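# Stimow Room: wall and ceiling records

Version 2, October 25, 2020

Welcome, and thank you for opening the README first, which is more than I did with the last set of files I was handed. This folder holds everything we have written down so far on the long brick wall in the Stimow Room at Gumell, together with what runs above it: the pipes, the conduits, the metal ceiling, the lights and the skylight. If you've come because you're planning to hang something, paint something or drill into something, please read as far as "Before you use it" and then go and make yourself a cup of tea and read the rest.

## Why it exists

The building has been through a good many hands, and the drawings we inherited show the wall as a single plain line. Anyone who has spent an afternoon in the room knows it's a good deal more interesting than that. The bricks go from orange-red to brown, with darker ones scattered all through, and a lot of them are speckled with little dark spots. Teresa Carvalho started noting them down by row one winter and simply didn't stop, and the rest of us joined in because her notebook was so enjoyable to read.
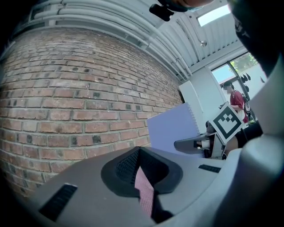
Her first pass covered the middle and lower rows, and those are still the rows with the fullest notes. The upper rows were done later, from a ladder, by Finbarr Moriarty and me, and you'll find our remarks shorter and our handwriting (where the scans are included) much worse. I've left the differences alone. It seemed a shame to iron everybody into one voice, and the codes in the color column are the same throughout, so sorting still works.

## What's in the folder

bricks.csv has 3000 entries, one brick to a line, with row, position, color code, mortar note and a free remark. Positions are counted from the left as you face the wall. It doesn't cover the entire wall, so a missing row number means we haven't got there yet and shouldn't be read as anything worse.

overhead.csv is the smaller file, and covers the white pipes and conduits that run together along the top of the brickwork, plus the brackets and the vertical drops. Each run has a letter. We have kept those letters even where a run has since been identified, so that old emails still make sense.

ceiling-notes.txt is mostly prose. It deals with the corrugated metal ceiling, the white beams and the fluorescent lights, and it includes a rather long paragraph on the skylight, for which I apologize in advance. I'm very fond of the skylight! On a bright day you can read the mortar joints without switching anything on, and our best color notes were all made by daylight.

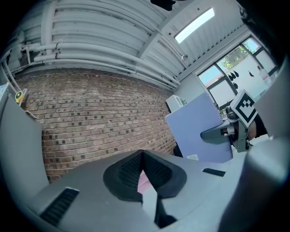
Savton Building Records Team | Stimow Room project

## How we described the colors

We tried matching against a printed paint card first, and gave up when two people with the same card came back with different answers for the same row. The codes we use now are plain: R for red and orange-red, B for brown, G for the dark gray ones, and S added after any of those when the face of the brick is spotted. There's an X as well, for "looks like soot, could be something else." Please don't change an X to anything firmer unless a person who knows old brick has looked at it in the room. Photos bend the rows and shift the reds, and I've been fooled that way myself more than once.

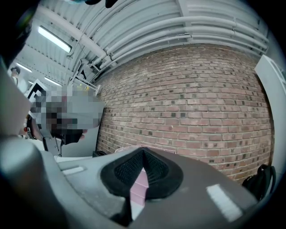

Arūnas Rebane then checked 500 of the entries against the wall, chosen at random, and he was very patient about it. Where he disagreed with the first note, both codes are kept, with his in the second column. Most of the disagreements are between R and B, and I suspect some of them come down to the time of day.

## Before you use it

- Nothing in overhead.csv tells you whether a pipe is live or what's in it. Ask the building office.
- Heights were taken with a tape and are good enough for a sketch. They aren't good enough for ordering steel.
- The bricks are laid in running bond where we've recorded them. Repairs are marked only if we were sure.
- The small round ceiling fittings are listed as "fitting, round," pending word on which are sprinklers and which are sensors.

## Still to do

The top 3 rows need a second look, and the pipe brackets need numbers. Clodagh Ó Gríofa has offered to redraw the elevation in December from the finished rows. Corrections are always welcome, and please give the row and position.

Liam Mulligan

Comments (3)

isah_reader: Lovely to have this written up. Is the mortar note a color or a condition? I've seen "pale" and "crumbly" in the same column.

Liam Mulligan: Both, I'm afraid. It began as color and drifted. I'll split it into two columns for the next version.

F. Moriarty: For the record, my handwriting was fine until the ladder.

Contact: Savton Building Records Team, Gumell | © 2020 Savton | Back to top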